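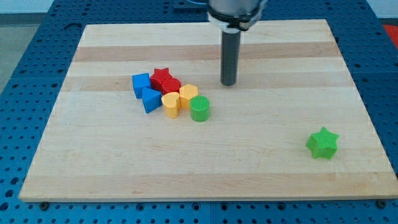
Frage: Roboterarm beim Tag der offenen Tür – wie fährt man die Bausteine am besten vor?

Gestellt am 19. August 2021 in Automatisierung und Robotik

Hallo zusammen,

wir haben im Herbst Tag der offenen Tür in der Lehrwerkstatt und sollen am Arm etwas zeigen, das auch Leute ohne Vorkenntnisse verstehen. Geplant ist: bunte Formklötze auf einem Holzbrett, der Arm schiebt sie mit einem einfachen Stab zusammen oder auseinander. Die Besucher dürfen ansagen, welcher Klotz dran ist, also etwa »grüner Stern nach links«. Pro Gruppe haben wir 5 Minuten, angemeldet sind über 600 Leute.

In den Proben rutschen die Klötze gern zu einem Haufen zusammen, und der Stab kommt dann an die hinteren nicht mehr heran. Hat jemand so etwas schon einmal vor Publikum gemacht? Und schraubt ihr das Brett fest oder reicht Klebeband?

Gruß, brett_und_stab

Antwort 1 (als hilfreich markiert)

Festschrauben. Klebeband hält einen Vormittag, danach wandert das Brett und die Kalibrierung stimmt nicht mehr. Zwei Schrauben an der Vorderkante und hinten ein Anschlag haben bei uns genügt.

Zum Haufen: Legt die Reihenfolge so fest, dass immer zuerst ein Klotz vom Rand gezogen wird. Wir hatten das im März bei der Vorführung in Brutport und haben die Besucher nur aus den außen liegenden Klötzen wählen lassen. Nach jeder Gruppe von Hand neu verteilen, das dauert 25 Sekunden und stört keinen. Automatisch aufräumen lassen haben wir auch probiert – zu langsam.

Die Geschwindigkeit würde ich niedrig lassen. Rundstücke rollen weg, sobald sie umkippen, und Sterne verhaken sich mit den Nachbarn.

Kofi Dankwa

Antwort 2

Absperrung nicht vergessen! Kinder greifen sofort aufs Brett. Bei Willari stand ein Tisch davor, das ging.

Antwort 3

Eine Anleitung dazu gab es mal im Forum von Grollow, der Link bringt inzwischen nur noch Fehler 404. Vielleicht hat sie jemand gespeichert. Zum Schrauben kann ich nichts sagen, wir hatten eine Platte mit Rand.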